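Speaker notes, "Less Stuff on the Page: White Space for People Who Make Handouts"
Evening session. 20 minutes plus questions. Water on the lectern, clicker in left pocket.

Slide 1. Title
Thank Umesh Sandhu for the introduction, whatever he ends up saying. If he tells the font story, laugh and move on.
Who I am: fourteen years laying out newsletters, menus, museum leaflets, and one 70-page manual for a dishwasher called the Nurska. I still dream about the dishwasher.
Don't apologize for the projector. Last time I apologized for the projector and it took up two minutes.

Slide 2. The Skikard flyer, before
Let them look at it. Count to five in your head. Somebody will groan, wait for the groan.
Facts: 14 typefaces on one side of letter paper. Two phone numbers, one of them wrong. A border made of tiny snowflakes, for an event in September.
The client loved it. Say this kindly. The client was paying for a full sheet and wanted to see a full sheet used, the way my uncle eats at a buffet.

Slide 3. The Skikard flyer, after
Same words, minus the poem. Margins went from a quarter inch to a full inch.
Point out that the date is now the biggest thing on it.
Client reaction: "It looks like you didn't finish." Pause. Keep the line, it got a laugh in rehearsal (Mamta laughed, and she was doing her email).

Slide 4. Where the eye goes
Eyes land on whatever stands apart from its neighbors. Crowd the neighbors in and the eye goes off to find a sandwich.
Demo: hold up the sheet with one dot. Then the sheet with 70 dots, ask them to find the red one. Do NOT drop the sheets again. Pass them along the left aisle.

Slide 5. Inside and outside space
Inside space: between lines, between letters, between a heading and the thing it heads. Outside: margins, gutters, the gap under a picture.
Most people fix the outside first, it's more fun. Fix the inside first.
A heading belongs closer to its own paragraph than to the one above it. I will say this twice. I have said it to Sterance every spring and they send me headings floating halfway like a kid between two divorced parents. (Maybe cut that if the room is stiff.)

Slides 6, 7, 8. Plain surfaces
Click through slowly, talk little.
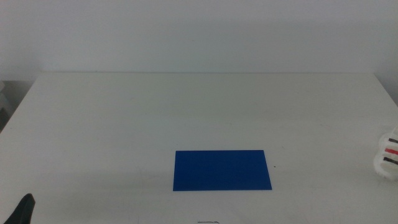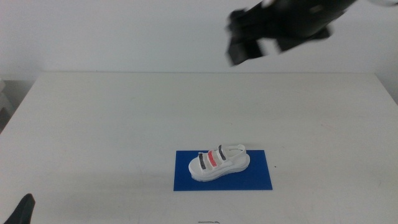
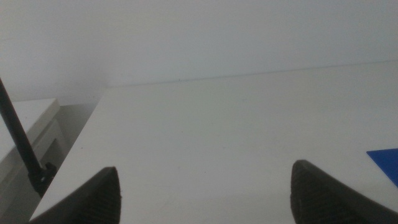 White tabletop in all three. Ask where they looked first on each.

Slide 9. How to say no to the client
The Rana menu. They wanted a second dessert page folded into the first dessert page. Mamta Ahuja's method, which I stole with her permission: print it both ways, pin both up across the room, and go get coffee. By the time you're back they've usually picked the readable one and believe it was their idea. Let them believe it.
If they pick the crowded one, print the crowded one. You have rent.

Slide 10. Homework
Take one thing you made this year. Remove two items. Put nothing in their place.
You'll want to put in a leaf. Everybody wants to put in a leaf.
Then raise the line spacing a notch and read it at arm's length, standing up, in bad light, like your actual reader in the actual hallway.

Questions
Likely ones:
"What about saving paper?" Cut words. Shrinking the type saves paper too, but then people print it again bigger.
"Does it work on phones?" Yes, the margins get smaller, the spacing between things matters more. Don't get into breakpoints.
"Which font do you use?" Refuse politely. This eats the whole hour.
If no questions, ask Umesh about his church bulletin. He'll fill whatever time is left.

Get the dot sheets back before leaving.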